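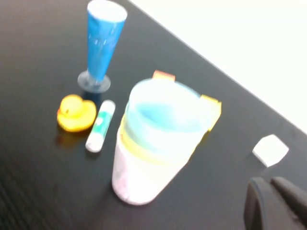

# Stacking cups will not separate after storage

Posted Oct 31, 2023, in Household and Play Areas

Our center keeps a table of small items for visiting families: nested plastic cups, a rubber duck and similar objects. The cups are put away as one stack at closing. Since February the stack has become difficult to take apart, and two cups now hold fast. Pulling harder has bent one rim. Please advise on a method that does not damage the plastic, and on whether the table surface, which is black and shows every streak, should be cleaned differently.

**Tranden Family Center**

---

**Vuorinen**

Stand the stack in a basin of warm water and fill the innermost cup with cold water. Wait four minutes, then turn the cups gently against each other – do not pull straight up. If they remain stuck, place one drop of dish soap at the rim, let it run down between the walls and repeat. Boiling water should not be used on thin plastic.

Cups stacked damp are the usual cause. We leave ours upside down on a rack overnight before nesting them. A narrow strip of paper between each pair also helps, and it can be left hanging over the rim as a pull tab.

---

**Prumeck**

We had the same trouble and bought new cups.

---

**Comulel Play Library**

The reply from Vuorinen is correct regarding the cups. For the table, use a barely damp microfiber cloth, followed at once by a dry one, in straight passes. Spray cleaner leaves a film on matte black surfaces, and paper towels spread it. Rubber ducks should be squeezed out and dried separately if they have a hole in the base.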